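标签:居家碎碎念 / 收纳 / 松木桌

开个串,讲讲我跟纸箱的斗争。上个月搬完工作间,家里攒下的纸箱比家具还多,十月整整一个月我都在拆、压、捆,手上全是细口子。

先说结论:留箱子只留没印字的。印了大logo的箱子摆在架子上,过两天就看烦了,还总以为里面装的是原来那样东西。我有个箱子写着Flesport,里面全是毛线,每次找护膝都会打开它一遍……

然后是盖片。我现在习惯把四片盖子沿折线裁掉,做成敞口的,东西往里一丢就完事。刀一定要换新刀片!钝刀裁瓦楞纸会起毛,边上皱巴巴的。

桌子也顺便说一句,松木的,节疤特别多,我就喜欢它这样。刚买回来的时候颜色很浅,用久了越来越黄,傍晚看简直是蜂蜜色。唯一的毛病是软,箱底夹一粒沙子,拖一下就是一道印。所以现在都是端起来放,不拖。

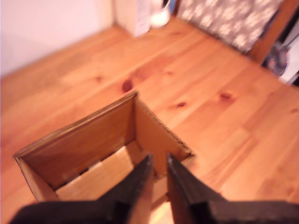 Bakari Nzioka回我说,敞口箱放架子上落灰太厉害,他宁可留两片盖子,往里一折,还能当加强边用。

有道理诶,折进去确实会硬挺很多。不过我的箱子大多放在柜子里,灰还好,怕的是潮。底下垫一层旧报纸,梅雨天抽掉换新的就行。

还有人问箱底要不要再贴胶带。装线头碎布不用,装工具一定要贴,十字形贴两道,外面一道里面一道都行。我用的是Troteck的牛皮纸胶带,一卷17块,可以直接在上面写字,比透明的好用太多。

剩下没裁的还有一摞,靠在门后面,开门就倒。明天继续裁,裁完再来更新这个串(如果刀片还够的话)。

最后更新:2019年11月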